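Tramell Issues Revised Base Mounting and Inspection Procedure for Bench-Mounted Robot Arms

TRORKIRLEY, Sep 3, 2019 - Tramell, a supplier of installation and maintenance services for small robot cells, today released a revised procedure for mounting and inspecting arms installed on wooden work tables. The procedure applies to all bench cells under a Tramell service agreement and replaces the instructions issued with the Landine cell kit.

The revision covers the joint between arm base and mounting plate, the joint between plate and table, the base cable, and the condition of the gripper pads. It follows a review of 552 service reports from bench cells. In 350 of those reports, the technician recorded a loss of positioning repeatability that was corrected at the base, with no change to the arm controller or the program.

"A bench cell is often moved, bumped and put back to work the same afternoon," said Kwabena Darko, service manager at Tramell. "The program is checked. The screws under the arm usually are not. We have put the base at the front of the inspection."

Under the new procedure, the arm is stopped and isolated before any fastener is touched. The technician then cleans the flange and checks each hex-socket screw in a crosswise order with a calibrated torque wrench. Any screw that turns before the set value is reached is removed, inspected for thread damage and refitted. A paint line across the screw head is no longer accepted as evidence of tightness.
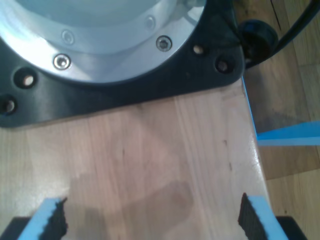
Arm base on its black mounting plate, with hex-socket screws in the flange and the base cable leaving at upper right. The open gripper fingers are in the foreground.

The plate is inspected separately. Its edges are checked against the table top with a feeler gauge, and a gap at any corner is entered in the cell log. Wood tables can compress under a plate over time, so the clamping or bolting arrangement is rechecked after 720 operating hours and again at each scheduled service. Shims made of card or folded tape are to be removed.

At the connector, the cable must leave the base without a sharp bend and must not be pulled tight at any arm position. The technician moves the arm through its full working range at reduced speed and watches the cable for the whole cycle.

Gripper pads are examined last. Pads with lifting edges or missing texture are replaced as a pair, and the closing position is taught again after replacement.

"The full inspection fits into a normal service visit," said Oldřich Šťastný, who wrote the procedure. "Sites that already keep a cell log will need one additional page. The torque values themselves have not changed."

Tramell will apply the procedure to the 846 bench cells currently under agreement, beginning in October. Customers with cells mounted on Bellamy steel frames are not affected and should continue to use their existing service sheet.

The procedure and the log page are available to service customers on request from the Tramell office in Trorkirley.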